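Order on the Desk: Lamps, Leads and the Round Socket

Desk wiring seldom receives the attention given to chairs and shelving. In its survey of home workers, published on Jul 15, 2020, the Drerno Institute for Domestic Design received 1,393 replies, and untidy leads were the complaint most often recorded. A round table socket, placed where the hand can reach it, answers much of that complaint. Its lead should be drawn out by hand and laid flat before anything else is set down.

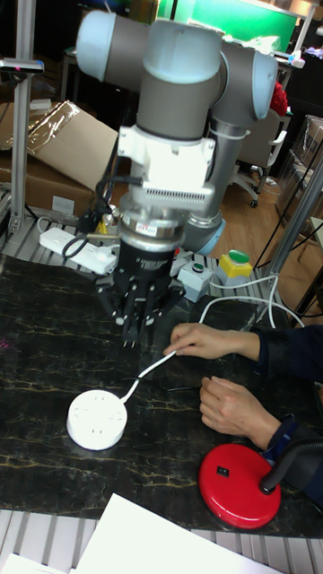

Choosing the lamp

A desk lamp needs a steady base and a switch that can be found without looking. The Institute favours a round base with the switch on top. Red remains popular with members, particularly on dark surfaces.

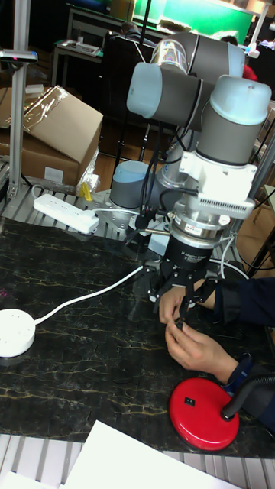 Managing the lead

Hendrik Radebe, who advises the Institute on furnishing, recommends setting the socket and the lamp on opposite sides of the desk. The lead may then cross the top in one line, with any spare length gathered in a small band.
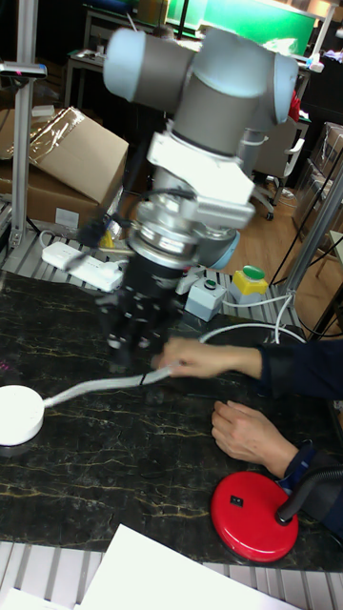

Bands should be fastened lightly, and no lead should be bent sharply where it meets the plug. A gap of 30 centimetres between lamp and papers is sufficient for most tasks.

The Institute's guidance on surfaces will be revised in October. Dark marble patterns conceal dust poorly but set off coloured fittings well, and a white lead laid across such a top is easily seen. Members may request the revised guidance in print from the Oravec reading room.
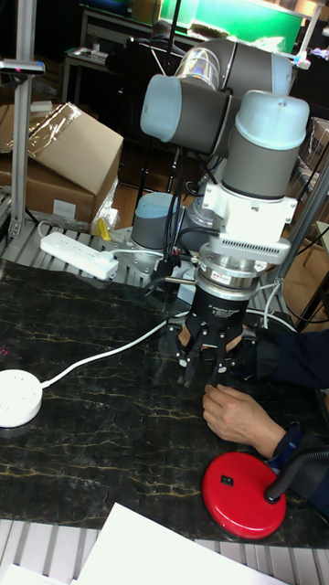

Lighting should be considered last, once the leads are settled. A flexible gooseneck, rising from a base in the corner of the desk, leaves the middle of the top free for the hands. The Institute advises testing its reach in the evening, with the main light off.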